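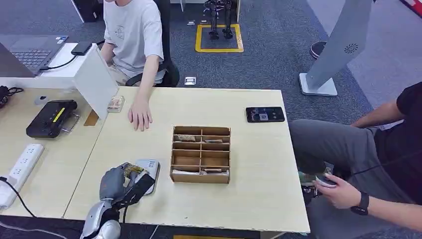

According to Kristaps Rebane, the thumb is where a build like this one goes wrong. His reply to my last post made the point in four paragraphs, and the part I keep going back to is the claim that a hand with a badly placed thumb can be tuned for months and will still drop flat things. He suggested I stop adjusting grip force and measure where the thumb tip meets the index finger at full closure.

I did that. The tips were meeting 2 mm off center, with the thumb too far toward the wrist. A thick object hides the error because the pads deform around it. A thin one gets pushed at two different heights, rotates, and slides out.

Home Builds Notes Parts Archive
Reading time: 4 minutes

Where the build stands

For anyone starting with this post: the project is called Daltiso. It is a pair of hands and forearms, plus the control software, put together in a shared workshop on evenings and weekends. The task I picked is sorting small flat items into a divided tray. It is dull and repeatable, and it fails in ways I can measure.

The controller runs three layers. The lowest closes the position loop on each finger joint. The middle one converts a grasp type (pinch, wrap, hook) into joint targets. The top one is a plain state machine: approach, descend, close, lift, transfer, release. There is no learning in any of it yet. I want the mechanics to be boring first.

Thumb correction

The thumb base sits on a printed bracket with two bolt holes. I slotted the holes, moved the bracket forward by the measured 2 mm, and ran the closure check again with a strip of carbon paper between the pads. The marks overlapped. I then reprinted the bracket with round holes in the new position, as slots creep under load.

The old bracket was drawn from the Arkberg layout, which assumes a shorter index finger. I had lengthened the index to clear the tray dividers and left the thumb alone. That was my mistake, and the drawing is now fixed in the project folder.

With the new bracket, pinch grasps on card-thickness items went from 22 successes to 73 in the same hundred-trial script. Grip force was unchanged between the two runs. Most of the remaining failures happen during descent. The fingertip lands early, the wrist complies, and the close command fires while the pads are still above the item.

Reach and low approaches

The descent problem gets worse when the arm works low and away from the body. The forearm comes in at a shallow angle, and the underside of the hand can touch before the fingertips do. I spent an evening on low poses near board edges and corners, using only the extended index finger as a probe, to find out how much the commanded height differs from the real one.

The procedure was simple. Command a height over the corner, hold for a few seconds, measure the gap with feeler gauges, step down, repeat. The error grows with reach and has a clear direction, so most of it is droop in the forearm. Joint backlash would scatter both ways.

A linear correction on reach takes out the larger part. The rest depends on wrist angle, and I have not modeled it. The sleeve may contribute a little. Its fabric bunches at the elbow and pulls on the cover when the arm extends, and I would like to repeat the measurement with the sleeve removed before blaming the structure. 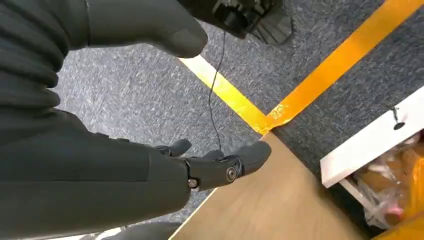 Cables and fasteners

Any cable that crosses the wrist needs a service loop, and the loop has to be sized for the worst pose. Mine was sized for the average pose. At full wrist flexion it went tight and added a steady torque that the position loop dutifully fought. The motor current log showed it plainly once I plotted current against wrist angle.

The knuckle screws also need attention. I check them before each session with a marked driver and replace any that have moved. Thread locker on the printed parts made two of them brittle, so I stopped using it there.

Štefánia Šťastný lent me a torque driver from her bench, and the knuckles now all get the same setting. Friction across the fingers is more even than it was by hand feel.

Open items

Measure droop with the sleeve off.
Add a contact threshold before the close command.
Reroute the wrist cable along the outside of the forearm.
Try the softer Pellberg pads on index and thumb only.

The contact threshold comes first. The current signal is noisy at low speed, so it will need filtering, and the filter delay has to be short enough that the finger does not press the item into the table. I expect the next post in November, with plots.

Contact | All text and drawings © Daltiso build log | Back to top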